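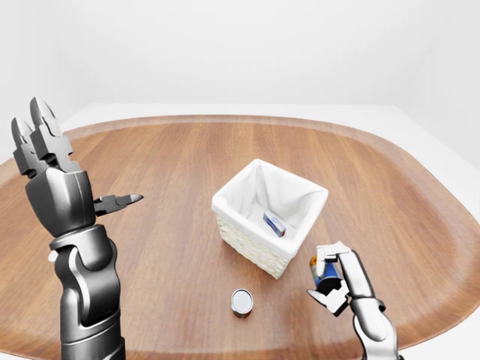

Basket and cans on the table.

Flight Planning Project — Student Report
July | by Ffion Ellis

We use cookies to remember your settings. Accept

My project was to plan a light aircraft trip from Hundale to Dromska, 244 nautical miles with one fuel stop. I loved every minute of it! I drew the first route straight across, then found the ridge near Foulkes and moved the whole line south.

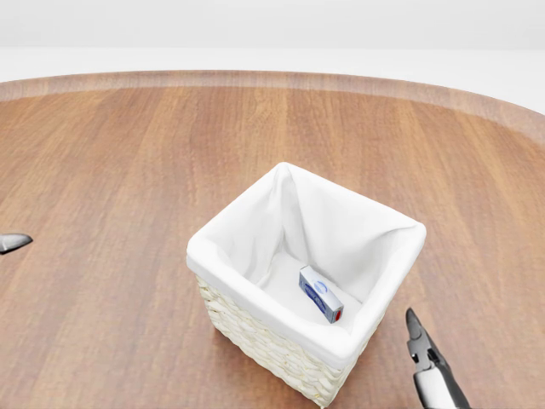
Fuel and weight

The stop went in at Fliven, where the runway is 900 meters long. Adding a bag in the back shifted the balance more than I expected — so I redid the sheet twice. 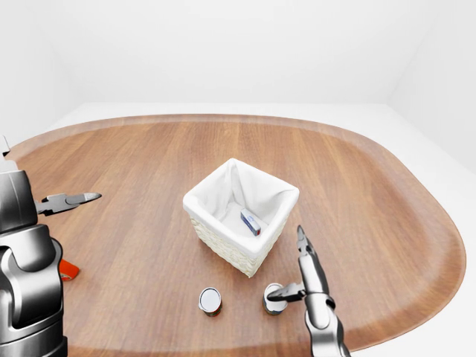
Ffion Ellis

My crosswind math was the weak part, and I'd like to try the return leg next, with a headwind and a later start.

Related reports
Reading a Weather Chart
Why Wings Stall
Building a Balsa Glider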